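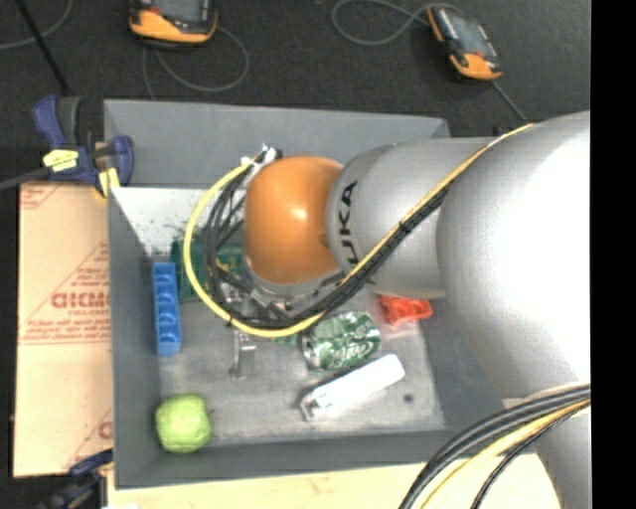

Robot arm over a grey bin

Greston Stage & Screen forum > Theatre > The Glass Orchard (spoilers after the interval!)

pasterofan
Sun 18 January
Just back from the matinee and I'm still buzzing, so forgive the ramble. I went in knowing only that Imogen Wragg had adapted it from the Schouten novel, and wow. She's cut the whole first section (the boarding house, the uncle, all of it) and starts with Clara already on the ferry. I thought I'd miss it and I didn't, not for a second! The letter scene had the woman beside me in tears. 9/10 from me.

tilly_m
Yes!! Saw it Thursday. The bit where she reads the letter out loud and then just folds it up and carries on laying the table. I've been thinking about it ever since.

backrow_dave
Going to be the grump. Without the uncle, why does Clara go back in act two? In the book she owes him 400 guilders and it hangs over everything. Here she gets on a boat because the plot needs her to. Lovely acting, wobbly script. 6.

pasterofan
Dave, she says why, though! It's in the quarrel with the sister, "I left the door open". I took that as guilt over the house. Quick line, easy to lose if someone's coughing.

backrow_dave
Someone was coughing. Still a thin thing to hang an hour on.

quillandink
I'm halfway between you. I reread the book in September (my copy is falling to bits) and the uncle chapters are a slog, 200 pages before anyone leaves town. But Wragg could have kept the one dinner with him. Ten minutes, job done.

tilly_m
Oh, the dinner would have been brilliant on stage. OK, I'd have taken that.

norafromvivix
Can we talk about the sister? Easily the best part in it, and in the novel she barely speaks. I run the book group at the Vivix café and we've moved the Schouten up the list because of her. Row 5 of the circle is a good view for the money, by the way, if anyone's still booking.

backrow_dave
The sister was terrific, no argument. Make it 6.5.

pasterofan
I'll get you to a 7! Going again on Saturday, will listen out for the door line and report back.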